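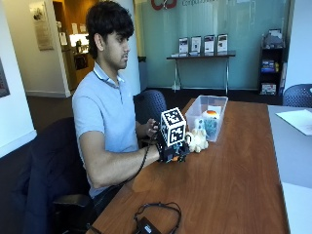
**Figure 5.1** Small items and a clear bin on a worktable. Some are in the bin, and a plush toy is still on the tabletop.

# Chapter 5: Sorting and Storing Small Items

Most of the things in a home, a classroom or a shop back room are small. A sofa stays where it is put. Toys, gloves, tape, spare buttons and phone chargers do not, and they make up most of what has to be picked up at the end of a day. Chapter 4 dealt with shelves and closets. In this chapter you will work with the containers that go on those shelves and with the items that go in them.

The bin in Figure 5.1 is translucent plastic with a rectangular shape. It is a common type and is used in many of the exercises in this book. A rectangular bin wastes less shelf space than a round one, and a see-through wall lets a person check the contents without taking the bin down. The drawback is that a clear bin looks untidy when it is badly packed.

## What you will learn

After finishing this chapter, you should be able to:

- sort a mixed group of items by use, by size or by owner
- choose a bin that suits the items
- load a bin so that nothing has to be forced
- write a label that another person can follow

## Words to know

**Sort group.** A set of items that will be stored together.

**Fill line.** The highest point items should reach inside a bin. In this book the fill line is 2 inches below the rim.

**Stray.** An item that does not belong to any sort group. Strays go in a separate tray until the end of the job.

## A case to start with

The toy library in Toltstead lends toys to families from one large room. When the library moved to its present building, it had 499 small toys and no system for storing them. They had been kept in grocery bags, and soft toys were mixed in with balls, blocks and puzzle pieces. Finding one item could mean emptying several bags on the floor.

The staff began in January. They worked at a table, one bag at a time, and put each toy into a sort group before any bin was filled. By the end of the job they had used 83 bins. Soft toys took up the most room for their number - a stuffed animal cannot be stacked and should not be crushed - so those bins were given the lower, deeper shelves. Balls went into bins with high sides.

A branch in Nalholm tried a different order of work. It filled the bins first and sorted later. Almost 225 items had to be taken out again and moved, and the job ran into a second week.

Keep both branches in mind as you read Section 5.1. You will be asked to compare them in the review at the end of the chapter.

## Before you begin

You will need a clear table, one rectangular bin and a mixed group of small household items. Include at least one soft item, one round item and one item made of cloth or yarn. Wipe out the bin and let it dry. Put bags and coats somewhere else so that they do not get sorted by mistake.

Work seated if the table is low enough to reach across. Pick up one item at a time and decide on its group before you put it down.

## 5.1 Sorting Before Storing

Sorting means deciding which items belong together. The most useful question is when an item will be needed next, and who will be looking for it. Two items that look alike may still belong in different bins. A ball used outdoors, for instance, is better kept with the outdoor things than with the indoor toys.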